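Home | About us | Vacancies | Donate equipment | Contact

Bench Technician, Desktop Refurbishment – Jusville workshop

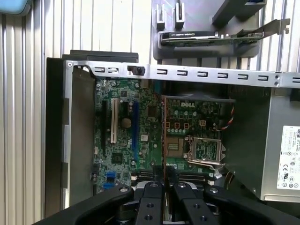

Teditz takes in used office computers, repairs what can be repaired and strips the remainder for parts. We need one more person at the bench in Jusville, working 30 hours a week on desktop towers. Last year the workshop handled 2,270 machines and we expect more this year, as a large batch is due from Flonier in the spring.

Most of the job is done with the side panel off. You will:

- open and clean towers, including fans and air shrouds
- check motherboards for damaged capacitors and bent socket pins
- remove and refit processors, memory and expansion cards
- replace coin-cell batteries and reset the BIOS
- test SATA ports and power supplies
- sort good parts into labelled trays and fill in the job sheet

Bare boards with an empty CPU socket are common here, so a steady hand matters. If you drop a screw near the pins you stop and find it before doing anything else.

You should have built or repaired desktop computers before, at work or at home. We do not ask for a certificate. You need to be able to lift a tower from floor to bench and write notes that the next person can read. Some knowledge of older boards with PCI slots is useful – we still get a fair number.

Training on our test software takes place in the first two weeks. Tools, wrist straps and overalls are supplied. There is a bus stop outside and parking at the back, shared with Després next door. The post is for 12 months to start with, and holidays are booked through the office, except for the December closure, which is fixed.

To apply, send a CV and a short letter to Dayana Betancur, workshop manager. Tell us about one machine you have repaired and what was wrong with it. Shortlisted applicants will be asked to do a bench test lasting 46 minutes, followed by a short talk with the team.

Last updated: February 7, 2020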